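**From the play corner: trays, tape and small fish**

Dear members of the toy library, many of you asked me after the October meeting what one can do with the blue trays, because we now have 15 of them on the shelf and they are not borrowed very often. I promised to write something, and I am a little slow with writing in English, so please excuse that it comes only now.

A tray is a very simple thing. It has walls, it keeps things together, and a child understands quickly that the game happens inside of it. At home we use ours almost every day. My son is four, and before we had the tray, all small toys went under the sofa and stayed there until we moved the furniture. Now he knows that the small toys live in the tray, at least until dinner.

For the table I advise a plain one, without a cloth. White is good, as small pieces are easy to find on it. I put the tray in the middle and the other things near it, so that the child can choose. A bowl and a plastic cup are always useful. I also like to put out a few rolls of colored tape, yellow, blue and red if you have them. The tape is good for marking a "road" on the table, and the rolls themselves can be stacked or rolled, and this is often more interesting than the toy I prepared.
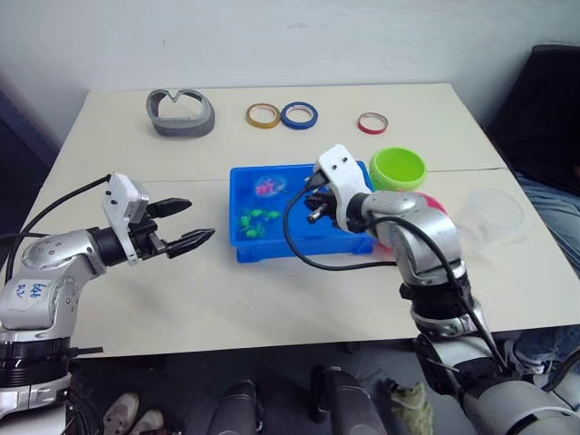
The second matter is the question of how many toys to give at once. When we started, I gave everything. This was a mistake, and my son only turned the tray over. Now I begin with one kind of toy and keep the others in a closed box in the cupboard. After some minutes I bring a second kind, in another color. If he is still busy with the first, I bring nothing. Mrs. Bahrami from the Grokier Street group does it the opposite way, she lets the children choose all of it from the box themselves, and her group is very calm, so perhaps it is only a question of the child.

The toy fish are the favorite in our house at the moment. You can borrow them from the library in a bag with number 22. In the bag there should be also one small net. Please check that it is inside when you bring the bag back, as it is the piece which gets lost most often. We already had to order new nets from Jundel twice this winter, and the delivery to Getthorpe takes long.

The game itself needs little explaining. The fish go in the tray, a bucket or two stand next to it, and the child carries the fish over with the net. With a small child I let the hands do the work, and the net comes later. An older child can sort them, pink fish into the pink bucket and green fish into the green one. My son invented his own rule that every fish must be greeted before it goes in the bucket, so with us one round is rather long.

You can play it dry or with a little water. For water I put only so much that it covers the floor of the tray. More is not necessary, and a full tray is heavy to carry to the sink — I learned this on our carpet. Put a towel under the tray and a second one under the chair. Please do not leave a small child alone with the water, even if it is very little.

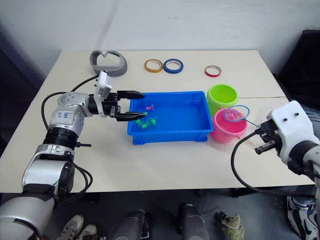
*Fishing with the blue tray, the net and the pink and green buckets.*

After the game, rinse the fish and let them dry on a towel before they go back in the bag. The nets also, please. Last month one bag came back closed and wet, and the smell was not nice. It took two washings to make it good again.

The loan of a tray is free for members and goes for 32 days. If you want to keep it longer, write your name in the book at the desk, it is no problem as long as there are others on the shelf. Our library now has over 767 pieces with all the small parts, so I ask you kindly to write also on the card if something is missing or broken. We will not be angry, we only want to know it.

If you have another game for the tray, I would be happy to print it in the next newsletter. Dry pasta and rice we had already, but I have not yet a good idea for children above six years. You can leave me a note in the folder at the desk.

Nima Shirazi
26/02/2024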